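Chapitre 4
La lumière et les surfaces : réflexion, diffusion, brillance

Quand la lumière rencontre un objet, une partie est absorbée, une partie peut traverser la matière, et le reste est renvoyé. Ce chapitre porte sur la lumière renvoyée. On y étudie la réflexion spéculaire, la réflexion diffuse et les cas intermédiaires, qui sont de loin les plus fréquents dans la vie courante.

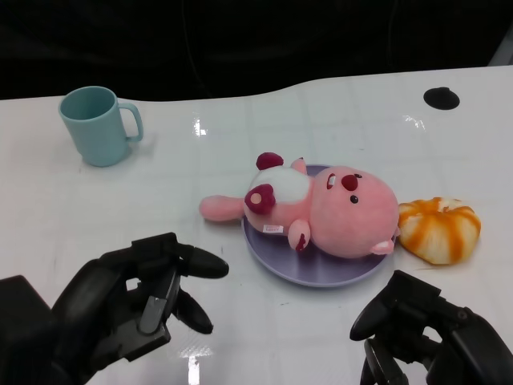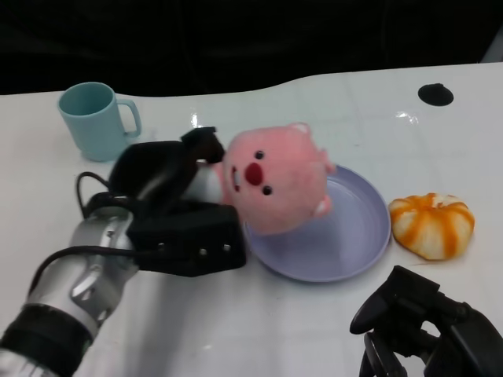
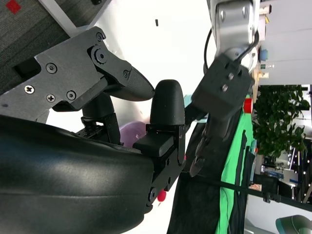 Fig. 4.1 Surfaces et reflets. Première et deuxième vues : plateau blanc brillant sur fond noir. Troisième vue : reflets doux sur une surface noire arrondie.

Ce que vous devez déjà savoir
La lumière se propage en ligne droite dans un milieu homogène (chapitre 1). Un objet n'est visible que si de la lumière issue de lui parvient à l'œil (chapitre 2). La notion de rayon lumineux et le tracé à la règle sont supposés acquis. Les élèves qui n'ont pas fait les exercices de construction du chapitre 3 les reprendront avant d'aborder la section 4.2.

4.1 Deux façons de renvoyer la lumière
Sur une surface parfaitement lisse, un rayon incident donne un seul rayon réfléchi. C'est la réflexion spéculaire, du latin speculum, miroir. Elle permet de former une image : on voit dans le miroir les objets placés devant lui, comme s'ils se trouvaient derrière.

Sur une surface irrégulière, chaque petite portion renvoie la lumière selon sa propre orientation. Un faisceau de rayons parallèles repart dans toutes les directions. On parle de réflexion diffuse ou, plus simplement, de diffusion. Une feuille de papier, un mur crépi et une craie diffusent la lumière. On peut les regarder sous n'importe quel angle, leur aspect change peu et aucune image ne s'y forme.

Le mot « lisse » doit être précisé. Une surface se comporte comme un miroir lorsque ses irrégularités sont petites devant la longueur d'onde de la lumière. Pour la lumière visible, les longueurs d'onde vont de 400 nm environ, pour le violet, à un peu plus de 700 nm pour le rouge. Le vert se situe au voisinage de 500 nm. Un papier qui semble doux au toucher présente des creux et des bosses bien plus grands que cela.

4.2 La loi de la réflexion
Au point d'incidence, on trace la normale, c'est-à-dire la droite perpendiculaire à la surface. L'angle d'incidence i est l'angle entre le rayon incident et la normale. L'angle de réflexion r est l'angle entre le rayon réfléchi et la normale. Le rayon réfléchi se trouve dans le plan défini par le rayon incident et la normale, et l'on a :

r = i

Un rayon qui arrive avec un angle d'incidence de 22° repart donc avec un angle de 22°, de l'autre côté de la normale. L'angle entre les deux rayons vaut 44°. L'erreur la plus courante consiste à mesurer les angles à partir de la surface.

La loi reste valable en chaque point d'une surface courbe ou rugueuse. Seule la direction de la normale varie d'un point à l'autre.

4.3 Les surfaces brillantes
Une faïence émaillée, un meuble verni ou un carton couché combinent les deux comportements. La couche extérieure, lisse, renvoie une petite part de la lumière de façon spéculaire. Le reste pénètre dans la matière, y est en partie absorbé et ressort diffusé. La part diffusée donne la couleur de l'objet. La part spéculaire donne les reflets, qui ont en général la couleur de la source.

Lorsque l'observateur se déplace, les reflets se déplacent aussi sur la surface, alors que la couleur propre de l'objet reste en place. Sous incidence rasante, la part spéculaire augmente beaucoup, et une table vernie vue presque à plat peut refléter une fenêtre avec netteté.

Vocabulaire : incident, réfléchi, normale, spéculaire, diffus, rasant, brillant, mat.

Activité 1. L'atelier de Wakach
Akosua Nutsugah et Tetteh Quaye préparent des carreaux d'essai dans l'atelier de céramique de Wakach. Les uns reçoivent un émail brillant, les autres un émail mat de même teinte. Éclairés par une seule lampe, les carreaux brillants paraissent plus foncés que les mats, sauf dans une direction où ils éblouissent.
a) Représenter par un schéma le trajet de la lumière sur chaque type de carreau.
b) Expliquer la différence d'aspect à l'aide des sections 4.1 et 4.3.
c) Indiquer où placer la lampe pour photographier un carreau brillant sans reflet gênant.

Matériel pour la section suivante : un miroir plan, un rapporteur, une lampe à fente, une feuille de papier blanc et une feuille d'aluminium que l'on froissera à la fin de la manipulation.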